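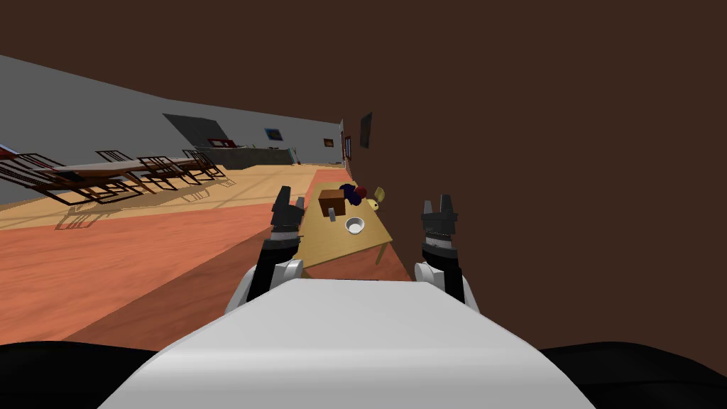 Light wooden table, a few things on it.

Oct 18, 2018

Well, the dahlias are done. I went out in my slippers at first light with my tea and every last one of them had gone black and floppy overnight, the way they do, like somebody had boiled them. I knew it was coming (Chiamaka texted me from across the valley last night with about nine exclamation marks) but I was too tired to drag the old sheets out again. I've covered them twice this month already and I decided that was enough!

So today was digging day. I cut everything down to stubs first and got most of the way along the back row before lunch. The soil up here in Mirkmont is heavy stuff and it sticks to the tubers like glue, so I was out there with the hose and freezing fingers for ages. I did put the fork straight through one of the good dark red ones, which made me say a word. I'm going to dust the cut with sulfur and hope for the best.

The big pink one by the gate, the one Amarachi gave me as a sad little rooted cutting the spring before last, came up as a clump the size of a soccer ball. I called her right away. She says to leave it whole until spring and divide it when the eyes show, and I'd rather do that anyway, I can never find the eyes in fall. She stores hers in barely damp peat. I used wood shavings last winter and lost a bunch to shriveling, so this time I'm going half and half and we'll see who wins. Must remember to check them in December, and I mean really check them, not just open the basement door and sniff.

Still to come out: the two yellow ones at the end and whatever is under the collapsed sweet peas. I've lost the labels on that bit, of course. I wrote them in regular marker again and they've faded to nothing.

Oh, and the tulips came! 100 of them, plus 40 little species ones I don't remember ordering. No idea where they're all going. I was thinking the dahlia bed, but then I'd be digging through tulips in May to put the dahlias back, and I did that once and sliced up a good many of them. Maybe along the driveway, if the deer will let me.

My back hurts. Soup for supper, then a bath. If it's dry tomorrow I'll do the yellow ones.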